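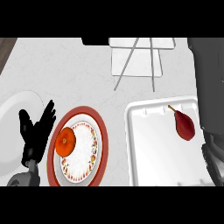

Print | E-mail

Food Storage, Week 3: keeping fruit

Ripening is lovely to watch once you know what drives it! Some fruit, such as bananas and pears, gives off a gas called ethylene and carries on ripening after picking. Grapes and oranges hardly change (so choose ripe ones).

For August: weigh 500 g of pears, leave them in a bowl, and note colour, smell and softness every day. Bring your notes to the Jeon room.

Last updated: Jun 27, 2020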